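Home | Diary | Parks | Ride Logs | Contact

This site uses cookies. By continuing to browse you accept their use. OK

12/12/2019

Second day at Jatoi. Gates opened at 10:00 and I went directly to Fernent, the indoor coaster, which reopened last season with new trains. Posted wait was 30 minutes, actual wait 11. The queue sign has read high on every visit so far.

Layout is unchanged: one launch, two inversions, a long helix, then the brake run. Track length is 400 meters. The new restraints are a lap bar only and sit lower on the thigh. Row 1 tracks smoothly. Row 6 has a lateral shuffle at the exit of the second inversion — present on all three rides, always to the left.

Tibor Hegyi joined me after lunch. We rode Usix twice, front and back. The drop is steeper than it looks from the path, but the trim brake takes most of the speed before the second hill. He rates it above Fernent. I do not.

Skusik, the dark ride, was down until 14:20. Once open it ran at half capacity, with every other vehicle sent empty. The audio in room four is out of sync with the projection by close to a second. Gyula Bakos noted the same fault in his February log, so it is not new.

Total rides: seven. My lifetime coaster count now stands at 111. Food was poor and overpriced; the soup by the lake is still the best option. Left at 18:00, fog on the road, back before eight.

Tomorrow: Usix at opening, then the back half of the park if the train is running.

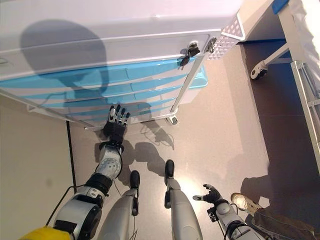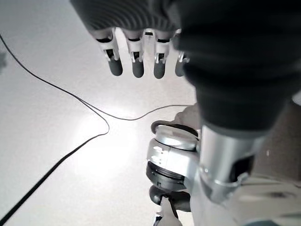
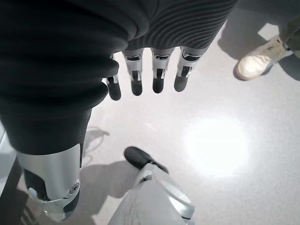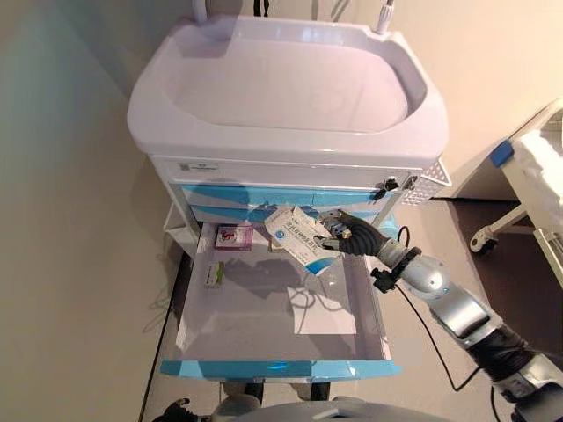

Last photo: the cart with its bottom drawer open.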